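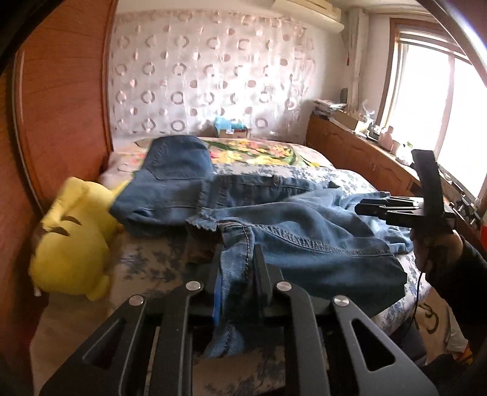
Laundry is the job most people name first when asked what they would hand over to a machine, and it is the job home robots are worst at. Zorkby, a handheld gripper kit from a small firm called Bamard, is meant for the people trying to fix that. You hold a gripper in each hand, do a chore the ordinary way, and the kit records your movements so a robot can be trained on them. Denim is a hard test. With a fold of jeans pinched upright between the two finger pads, the brown topstitching runs straight down the grip and the lower end of the cloth hangs below it, over the sheet. A thick seam changes how the whole pile moves.

Bamard rents the kit in pairs, with a case, cables and a login to its Climero software, where recordings are sorted and trimmed. The shortest rental is 12 days. Longer terms cost less per day, and the firm will replace worn finger pads at no charge.

I used a pair for most of November. Setup took 25 minutes the first time, nearly all of it spent on calibration. After that it was quick. The grip is comfortable and the trigger has a light pull, though my wrists were tired after an hour of folding. Shirts and towels went well. Socks were slow, and I never found a good way to turn a sleeve right side out.

Eun-ji Yeom, who manages the rental program at Bamard, told me that new users tend to rush. "They want to fold like they do at home," she said. "Two fingers can't do that. You have to let the cloth hang and then move it." She asks customers for almost 200 clean recordings of a task before they start training.

Climero is the weaker half of the product. Uploads stalled twice, and the trimming tool hides its undo button in a side menu. Support answered both of my messages the same day. A competing kit from Sison has better software — but its jaws are wider and it kept losing hold of thin hems.

Bamard says an updated version of Climero is in testing with 18 customers. Current renters will get it without paying more.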